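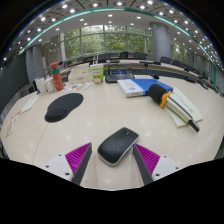
Tidying task, conference table. The gripper is lined up on the wireless mouse.

Review: the Zelter hand-held gripper and the Risgate training recipe

Price as tested: 2385 euros for one gripper, mount and software licence. Spare pads are extra.

Zelter sells the gripper as a way of teaching a robot arm without having the arm in the room. You carry the tool, do the job by hand, and the recordings are used to train a policy that later runs on an arm fitted with the same fingers. The training side is a published method called Risgate, which comes bundled. We had both for most of the spring and used them for one kind of work, clearing and sorting things left on meeting tables.

The method first. Risgate learns from the wrist view and the finger opening, and predicts a short run of movements at a time. What sets it apart from the older Segura recipe, which we used last year, is that it throws away the absolute position of the tool and keeps only the motion relative to the last few views. In practice this means you can record in one room and run in another with no shared map. Segura needed a calibration board in every new place. I don't miss it.

We recorded 1000 demonstrations in March across 5 rooms, including a large round one with curved tables. The software rejected 360 of them, mostly for lost tracking. That is a high figure and Zelter should say so in the manual. Curved rooms with long windows and a lot of repeated chairs and ceiling lights gave the tracker the most trouble. Plain offices were fine.

The results on the arm were good for small objects with firm sides. A computer mouse was picked up and moved to a mat on almost every attempt, including in a room that was not in the training set. Paper cups were also reliable once we had added more slow closes to the data. Thin things were poor. Loose sheets and pamphlets were pushed along the table more often than lifted, and no amount of extra recording changed that much. I put it down to the fingers as much as the learning.

On the fingers: the long plates reach well past the mounting blocks, so the object stays in view right up to the grasp. The ribbed magenta pads are easy to find in the recording, and Risgate uses their colour to work out the opening. Don't swap them for another colour. We tried a grey set from Vular, which fit perfectly well, and the opening estimate drifted so badly that we had to drop the whole batch.

Shiny table tops deserve a mention. Reflections of ceiling lights did not bother the trained policy as long as some of the recordings had them. A version trained only on matt desks hesitated over our pale conference table and twice closed on nothing.

Training took one night on a single desktop card. The export tool is slow and the error messages are not helpful.

Good: quick to record, no calibration board, carries over to new rooms.
Bad: tracking losses, weak on flat objects, tied to its own pads.

Worth buying if you already own an arm and your objects have some height to them. If you mainly handle paper, wait for different fingers.

Posted 2022-10-04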